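Speaker notes – keeping the Drorel two-arm cell in service
Mitra Ghaffari, internal maintenance day, Wednesday, October 29, 2025

Slide 1. Scope
One cell, two arms, one gripper on each. I will cover mounting, cables, the work surface and the weekly check. Control software is Abrehet Negash's talk, after the break. Send software questions there.

Slide 2. Mounting
Both arms stand at the back of the table. Base bolts get checked with a torque wrench every 400 hours of run time. Mark each bolt head with paint after tightening. A broken paint line means the bolt has moved – stop and find out why before you tighten it again.

Slide 3. Work surface
Brown paper mat over the white tabletop. It cuts glare and shows scuffs from the fingertips. Replace it when it wrinkles or tears. Basket goes on the left half, yellow tray on the right. Reload the tray before each run and leave the basket empty. 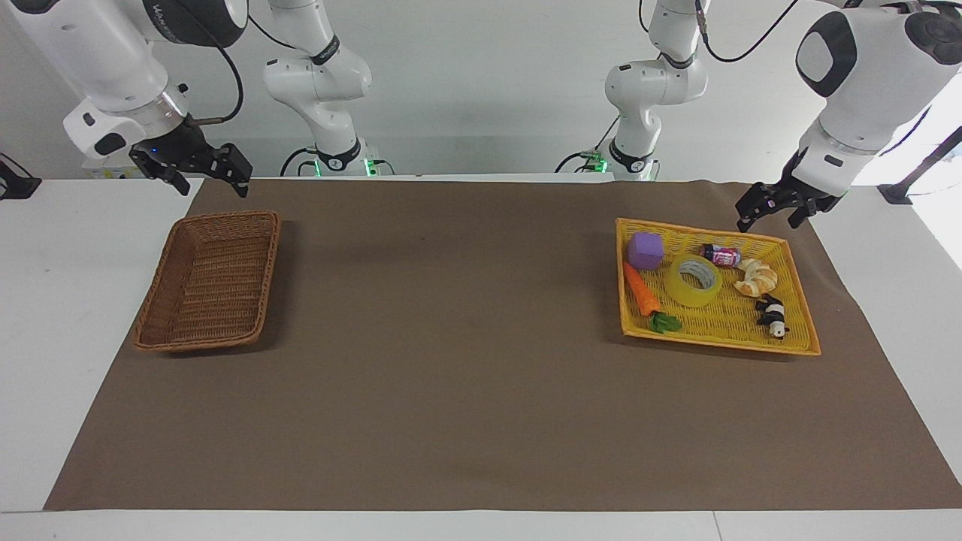 Slide 4. Cables
Most of our stops in July came from cables. The usual fault was a gripper cable pulled tight at the wrist. Leave enough slack for a full wrist turn, then jog the joint to both limits at low speed and watch the loop. Do the same at the base. Replace any cable with a flat spot or a cracked jacket. Do not tape it.

Slide 5. Grippers
Power off before touching the fingers. Wipe the contact faces, check for side play, refit the screws. If the play is still there, swap the gripper and send the old one to Tendel. After a swap, rerun the tool offset. Skipping that step cost us 16 bad runs.

Slide 6. Weekly check
Allow 3 minutes per arm. Log the result even when there is no fault. Sheet is in the Zistora folder, tab 4.

(Pause for questions, then hand over to Abrehet.)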